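Board exchange: is it worth it?

Kuvdale members keep asking whether they should stop throwing out dead power boards and sign up for the Cluramia exchange plan. I went to look at how the boards are handled and came home less sure than the brochure is.

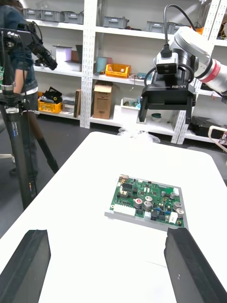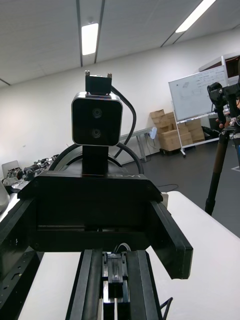
Kuvdale, December 12, 2023

The pitch goes like this. Your control cabinet dies, you pull the board, you mail it in, and a refurbished one comes back for $77. A new board from Hämäläinen runs $234. Put those two numbers side by side and it looks like the easiest decision you will make all winter. I have seen a lot of easy decisions come through this newsletter over the years, and a fair number of them ended up in my garage.

Start with the board. The one I'd point you to is the green one on the white table, still on its light-gray metal plate. It carries six silver capacitors, one of them with a red mark on top. I don't know what the red mark means. I asked two people and got two answers, and I'm not going to print either until somebody shows me a parts sheet. If your own board has one like it, leave the mark alone and write down which can it is on before you mail anything.

The plate is where I part ways with the brochure. Cluramia asks for the bare board, "free of brackets and mountings." Vilja Koivisto, who has pulled more of these than the rest of us put together, thinks that is backward. The plate keeps the board flat and gives you something to hold besides the parts. Take it off at home with the wrong screwdriver and you are flexing a crowded board over your kitchen counter. Then you get to do it again when the replacement shows up. She sends hers in on the plate and lets them complain. So far they have taken them.

Then there are the connectors. They're white, they're on more than one side, and the plugs that go into them get stiff with age. Jouko Hakala lost a board last February by rocking the plug side to side until the whole housing lifted. The plan doesn't cover that. It's in the small print under "handling damage" – along with scratches, bent pins and a missing label. I read the list twice and had a hard time thinking of a 10-year-old board that would pass.

What about the success rate? Cluramia says its refurbished boards are tested for 50 hours. Tested how? Under load, or sitting on a shelf with the light on? I wrote to ask and got the brochure again. Fifty hours is two days and change, and the faults our members describe show up in the second cold snap. Pentti Mustonen kept a tally for us of the exchanges he knew about. Out of 54, most were still running when he last called around, but he couldn't get hold of everybody and he'd be the first to say that people with a working furnace fan don't return phone calls. I'm not going to turn that into a percentage.

Packing is the part you can control, so do it well. Antistatic bag first, then foam, then a box with some stiffness to it. Plain cardboard cartons are fine. Stack them on a dolly or a pallet if you're sending several – the concrete in most of our basements sweats, and a box that has soaked up water from the bottom is no protection to anybody. Skip the foam peanuts. They cling to everything, and Elsa Oksanen once found one under a heat sink.

A word on the workspace, because I got three letters about it after the fall issue. You don't need a lab. You do need a light-colored surface with good light over it. On a white table a dropped screw shows up. On my brown workbench it's gone until spring. Valtteri Hyvönen laid a white shelf board across his and says it was the best change he made all year. He is easily pleased, but I tried it and I'm keeping mine.

So, should you sign up? If your board is under ten years old, in clean shape, and you have a spare to run in the meantime, the $77 is a reasonable gamble. If it's the only one you've got, find out what the turnaround is in writing before you mail it. "Usually prompt" was the wording I was given. If the board is visibly burned, I wouldn't bother. They'll send it back at your cost.

Floltunico is also said to be starting an exchange of its own, with a lower price. I've heard that from several people and seen nothing on paper, so please stop asking me for the order form.

If you have been through the Cluramia plan, good or bad, send me the date you mailed the board, the date you got one back, and whether it's still working. A photo of both sides helps. Letters that only say "great service" go in the same drawer as the brochure.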